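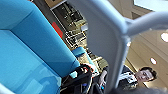
Endar two-seater sofa, reviewed after a year in the back room

Posted 10 July 2019 by Telma Sosa

I bought the Endar last July to replace a sofa bed that had given up. The room is small and gets used for reading, television and the odd afternoon nap, so I wanted something low, plain and easy to get up the stairs. It came in two boxes, with the base and seat in one and the back and arms in the other.

Delivery and assembly

The firm gave me a morning slot and kept to it. The delivery men took both boxes upstairs but don't unpack or take the cardboard away unless you pay extra at the time of ordering. I hadn't, so that was two trips to the tip.

Putting it together took me and my neighbour Chantal most of an hour. The arms slide on to metal brackets and then bolt from underneath. One bolt wouldn't line up until we had loosened the other three, and the leaflet doesn't mention this. Leave everything finger tight until the whole thing is standing, then go round with the key. The legs screw in by hand. Put felt pads on them before you turn the sofa over if you have a wooden floor.

Comfort

It was too firm for the first month. I nearly sent it back. By the autumn the seat had softened and I would now call it medium. The seat is deep enough to sit with your feet up but not so deep that a shorter person is left with their legs sticking out. My mother, who has a bad hip, finds it a bit low and uses the armchair when she comes.

The back is upright. For watching a film that's fine. For sleeping it makes no difference, but you do need a pillow, as the arms are hard under the top layer of padding. I am five foot four and can't lie flat on it without bending my knees.

Cleaning

The covers don't come off. This is the main thing I would change. The care label says a damp cloth and mild soap, and that has worked on tea and on most of a felt tip mark. It didn't shift a patch of hand cream, which is still there if you know where to look. Crumbs collect down the fold at the back of the seat and the gap is too tight for the wide vacuum head. Use the narrow one.

We have no pets. Meriem, who has the same model from the same shop, has a cat and says the fabric on one arm has pulled.

Problems

One leg worked loose in the spring and needed tightening. There is also a creak from the left side when you sit down heavily. I rang customer service, quoted the order number (3194), and was sent a spare bracket within the week. Fitting it made the creak quieter but it hasn't gone.

The guarantee on the base runs until 2027, which seems fair for the price. The fabric is only covered for the first year, so mine is now out.

Would I buy it again?

Yes, for a spare room or a small sitting room. For a family with young children I would look for one with washable covers and pay the difference. I also tried the Larnix in the shop, which was softer and had better arms, but it came in one piece and wouldn't have gone round the bend in our stairs.

Four out of 5.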